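Lostance cell, progress report, February

Work on the handling rules for the two-arm cell continued at the Anby site. The draft now runs to 18 clauses. Clause 4 (approach) requires fingers to be open and on both sides of a part before any closing command.
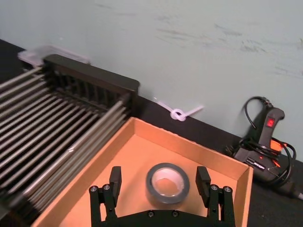 Poul Kjærgaard objects that clause 4 sets no minimum clearance and wants one before sign-off.

A figure will be proposed next period. Logged cycles stand at 2,505. 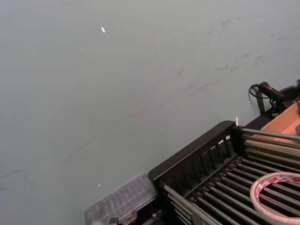
Clause 7 covers fixed items on the table — their positions are to be recorded at the start of each shift.

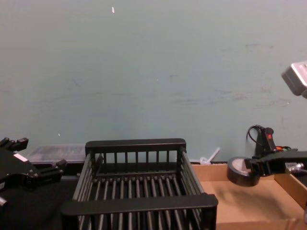 Right gripper holding a roll of tape over the open box.

Clause 9 limits arm speed near shared items to 25 percent of the rated value. Paavo Partanen is drafting the test method.
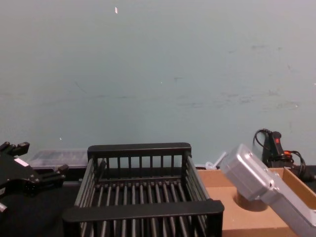
Both arms at the dish rack, cardboard box at right.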